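Imprimer cette page | Envoyer par e-mail

Projet Zakenell : questions fréquentes sur la saisie d'objets plats

Les questions ci-dessous nous sont parvenues après la mise en ligne des résultats en mai. Les réponses portent sur la version actuelle de la méthode.

Sur quoi porte le projet ?

Zakenell étudie la saisie d'objets minces et rigides par une pince à deux doigts : cartes, étiquettes cartonnées, notices pliées, couvercles fins. La méthode estime l'inclinaison de l'objet une fois qu'il est pris entre les doigts, puis corrige l'orientation du poignet avant la dépose. Elle ne choisit pas le point de saisie. Cette étape est confiée à un module existant que nous n'avons pas modifié.

Pourquoi travailler sur l'inclinaison après la saisie ?

Une carte prise par un bord pivote facilement autour de la zone de contact. L'angle prévu par le planificateur n'est alors plus le bon, et l'objet arrive de travers dans son logement ou bute contre le rebord. Dans nos premiers relevés, c'était la cause d'échec la plus fréquente, devant les saisies manquées.

Quels capteurs sont utilisés ?

Une caméra couleur fixée au poignet, à 30 images par seconde, et la position des articulations. Il n'y a ni capteur d'effort ni peau tactile. Nous avons essayé d'ajouter une caméra fixe au-dessus du plan de travail ; le gain était faible et le bras masquait souvent l'objet au moment utile.

Combien de séquences contient le jeu de données ?

Nous avons enregistré 3 000 séquences sur le banc Carkgate. Après tri, 2 269 ont été conservées. Les autres ont été écartées pour l'une des raisons suivantes :

- objet hors du champ de la caméra pendant la phase de maintien ;
- décalage entre les images et les positions articulaires ;
- annotation d'angle sur laquelle les deux relecteurs ne s'accordaient pas.

Parmi les séquences conservées, 1 022 montrent des cartes imprimées. C'est la catégorie la plus représentée et cela se voit dans les résultats.

Comment l'angle est-il annoté ?

À la main, sur une image par séquence, en traçant deux bords de l'objet. Quand un seul bord est visible, l'annotateur s'aide d'une ligne de texte imprimée si elle existe. Le modèle ne reçoit pas ces tracés en entrée, seulement l'image et la pose du poignet.

À quoi la méthode est-elle comparée ?

À Tanner, notre ancienne chaîne de traitement, qui détectait les contours puis ajustait un rectangle. Tanner reste correct sur un fond uni. Il se dégrade dès que des bords parasites passent derrière l'objet : bac en plastique, carton ondulé, emballage transparent. Zakenell résiste mieux dans ces cas, et les deux méthodes sont à peu près équivalentes sur fond dégagé. Si votre poste de travail est bien rangé et votre éclairage stable, Tanner peut suffire.

Quelles sont les limites connues ?

Les reflets, d'abord. Une surface brillante face à une fenêtre peut fausser l'estimation, surtout quand l'impression est peu contrastée. Ensuite les objets souples : une feuille de papier ordinaire se courbe entre les doigts et la notion d'angle unique n'a plus beaucoup de sens. Enfin, la méthode suppose que l'objet ne glisse plus après la correction. Si c'est le cas, rien ne le détecte -- il faut relancer une estimation.

Peut-on l'utiliser avec une autre pince ?

Oui, à condition de réentraîner la dernière couche. La forme des doigts occupe une bonne part de l'image et le modèle s'y est habitué. Un transfert direct, sans réentraînement, a donné de mauvais résultats avec des doigts plus larges.

Le code est-il disponible ?

Le code d'inférence et les poids le sont, dans le dépôt Takgate. Le code d'annotation suivra quand sa documentation sera relue. Les séquences sont communiquées sur demande, pour un usage de recherche.

À quoi ressemble une vue depuis le poignet ?

La carte blanche est tenue presque à la verticale et penchée, un doigt noir appuyé sur sa face. Son bord supérieur sort du champ. Le texte bleu foncé, où on lit « Blink », se présente de côté, et un grand bac clair se trouve juste derrière.
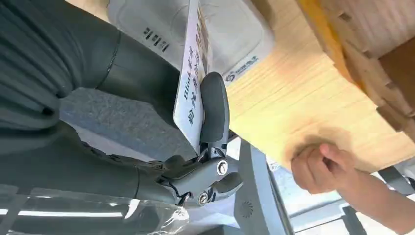 À lire aussi

- Le banc Carkgate : montage et étalonnage
- Takgate : notes d'installation
- De Tanner à Zakenell, ce qui a changé
- Annoter un angle quand un seul bord est visible

Contact | Mentions légales | © Projet Zakenell, tous droits réservés | Haut de page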